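Loans and squad planning in small football clubs
Speaker notes, evening session

Slide 1. Title
Good evening. Thank the hosts. Say that I speak slowly and that questions are welcome during the talk.

Slide 2. Who we are
Jendari is a second division club. Our stadium is small and our budget comes mostly from tickets, the local sponsor Mistex, and player sales. When a good player leaves in August, we can't buy another one of the same level. So we borrow.

Slide 3. What a loan costs
People think that a loan is cheap. It is cheap only if the player plays. Explain the parts: share of the salary, the loan fee, the apartment, and the agent. Many contracts also have a penalty when the player gets too few minutes. We paid this penalty for two seasons before we read the clause properly. (Pause here, people usually laugh.)

Slide 4. The Dalgleish case
Left back, 20 matches planned, loaned from Dalgleish with an option to buy. He came with a muscle injury which was not in the medical papers. Our coach wanted to send him back in the winter. The contract did not permit it. Since then we ask for the full training record of the last 35 days before we sign. Dalgleish was not happy with this request at first, but they send it now without discussion.

Slide 5. Minutes
Show the table. Our loan players had 472 minutes together in the autumn. This is a low number and I don't hide it. Three of them play in the same position — this was my mistake, not the coach's.
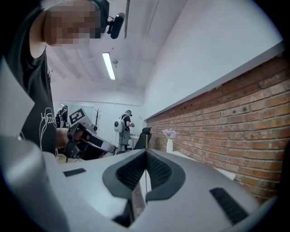 Slide 6. The option to buy
An option is useful only when the price is written down. With Plasiner we agreed on "a fair price, to be discussed in spring." In spring the player had scored in the cup and the fair price was suddenly very different. We lost him. I still believe that Plasiner acted correctly. The paper allowed it.

Slide 7. What we do now
We take 2 loan players at most in each window. The coach must name the position in writing before I call any club. We speak with the player himself, also about school for his children and about the language, and we do this before the medical check. If the parent club wants a recall clause, we ask for a date after which it is closed.

Slide 8. Questions
If someone asks about loans to foreign leagues: we have no experience with this, say so. If someone asks about the salary of the left back, I can't answer. The contract template can be sent by email, in English only for the moment. Leave the address on the screen.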